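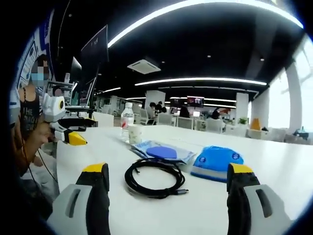
Wilton Street Names

A table of street names and name changes for the town of Wilton, put together from council minutes, old bus maps and the index cards kept at the Ríos reading room. Maribel Bedoya typed the cards. Efraín Villca checked them against the minutes and wrote the scripts. Corrections go to Zerrin Yalçınkaya, who keeps the file now.

Files

streets.csv — one row per street as it is named today
changes.csv — one row per name change
sources.txt — short codes for the minutes, maps and cards
notes/ — scans of card backs where the writing would not fit in a column

Both CSV files are UTF-8 with a header row and commas. Names that contain a comma are in double quotes. Accents are kept as the council wrote them, so the same surname may show up with and without one.

Columns in changes.csv

street_id: matches the id in streets.csv
old_name: full name before the change
new_name: full name after the change
year: the year the council voted, not the year the signs went up
reason: merged, honor, duplicate, spelling or unknown
source: a code from sources.txt
sure: 2 if the change is in the minutes, 1 if it is only on a card or map

Alleys are included only if they had a sign. Private drives in the Brivent development are left out until the town takes them over. The mill roads east of the river were numbered before they were named, and for those the old_name is the number spelled out ("Fourth Mill Road").
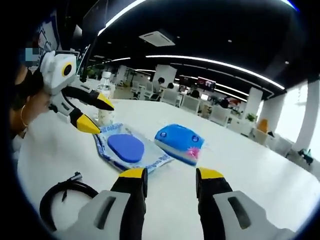

Why do some streets have two rows with the same year?

The council sometimes renamed a street in two votes, one for each side of the railroad. Each vote gets its own row, and the side is given at the end of old_name in parentheses.

Known problems

The minutes for 12 meetings are missing. Changes from those meetings come from bus maps and are marked 1 in the sure column. A map only shows that a name was in use when it was printed, so the year may be late.

"Duplicate" was used loosely on the cards. Sometimes it means two streets had the same name, and sometimes it means two names sounded alike over the telephone. Cristian Restrepo went through the ones he could settle and moved the rest to unknown.

Park Lane and Park Lane North are separate streets with separate ids. Please do not merge them.

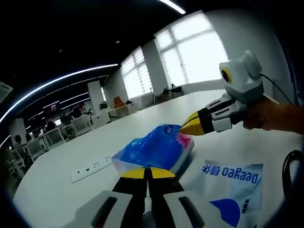 The year column is blank where the card gave only a decade. Use the decade from the note in that case, and don't fill in the middle year. An earlier copy of the file did this and it made a bump in every chart anyone drew from it. If your copy has a column called yr_est, it is the old one and should be thrown out.

Changes since the last copy

Fixed the swapped names on Tanner and Cooper Streets
Added the February vote on the school road
Removed stray spaces at the end of old_name
Sebastián Tapia's list of church lane spellings is in, all marked 1

Use

Free to use and copy. Please name the reading room if you print any of it.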